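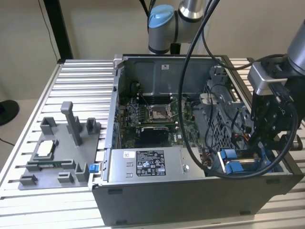
Section 14: Setting Up the Drive Bay Demo for Visitors

Revised April 4, 2021

I wrote this section after the February open day at the Blomqvist building, when I ran the Zenine cell for visitors and made most of the mistakes you can make. If you've read the earlier sections you already know how to power up and home both arms. What follows is only what changes when there are people watching (and asking questions, and leaning on things!).

Before the doors open

1. Lay the computer tower on its side on the slotted table, side panel off, open side up. Put the panel somewhere out of reach of the arms. I slid mine under the table.

2. Check that nothing is plugged into the tower. No wall power, no monitor, nothing. We're only handling parts, so it never needs to be switched on.

3. Set the gray printed fixture to the left of the tower with its tall post standing up. Leave enough of a gap that you can get your hand between the two, or you'll be bumping the fixture every time you straighten the case.

4. Look over the loose wires inside the tower and tuck away anything that pokes up into the path of the gripper. The ones near the drive cage are the worst, and they spring back, so look again right before you start.

5. Bring the gripper in over the right side of the case, well above the parts, and stop it there. I like to have it waiting in this spot when people walk in. They go quiet and stare at it, and that gives you a minute to talk. 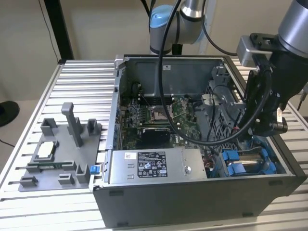

6. Follow the thick black cable with your eyes all the way from the top down to the gripper. You want a loose loop with room to swing. If it's resting on the motherboard, raise the arm a little and check again.

CAUTION: Don't reach into the case while the arms are enabled, even to move one tiny wire. Hit stop, fix the wire, and start over. Visitors don't mind waiting, and I got some of my best questions during those pauses.

Where to stand people

Keep everyone behind the tape on the front side of the table. The tape should be 2 big steps back from the edge. Kids will creep forward, so I put a second strip down for them and called it the front row, which worked like a charm.

Put the monitor with the wrist camera view where the back row can see it. From behind the tape, all anyone really sees is the outside of the gripper. The wrist view is where the fun is, with the two fingers pointing straight at the blue drive tabs and the DELL board off to the right.
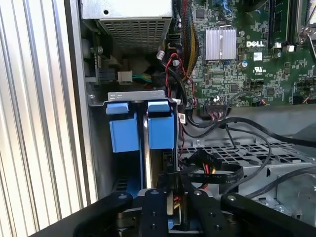

I usually let people look at that view for a while before I move anything. Ask them which part they'd grab first! Almost everyone wants to go for the wires, and then you get to talk about why wires are so much harder for a gripper than a stiff plastic tab.

NOTE: The Gustar control software shows a cycle counter in the corner of the screen. Ours read 1,026 on the open day and I got asked about it all afternoon. It counts every cycle since the last reset, practice runs included, so don't let anybody read it as a score.

Running the demo

1. Tell people the arm is about to move. Say it loudly.

2. Set the speed slider to 25 or lower. It goes up to 100 and you don't want it anywhere near there with a crowd.

3. Lower the gripper toward the drive cage and stop just short of it.

4. Line the fingers up with the bay you've picked, using the wrist view. Take your time over this one. The two bays sit side by side, and it's easy to be lined up with the wrong one when someone's talking to you. 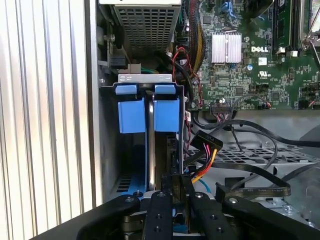
5. Close the fingers slowly. If the case shifts at all, stop, open, and back straight up the way you came.

6. Raise the gripper clear of the case before you turn around to answer anything.

NOTE: If you're using the Reltton foot pedal for stop, tape its cord to the floor. I tripped on mine.

When the group leaves, park both arms, disable them, and go back to step 4 of the first list before you let the next group in.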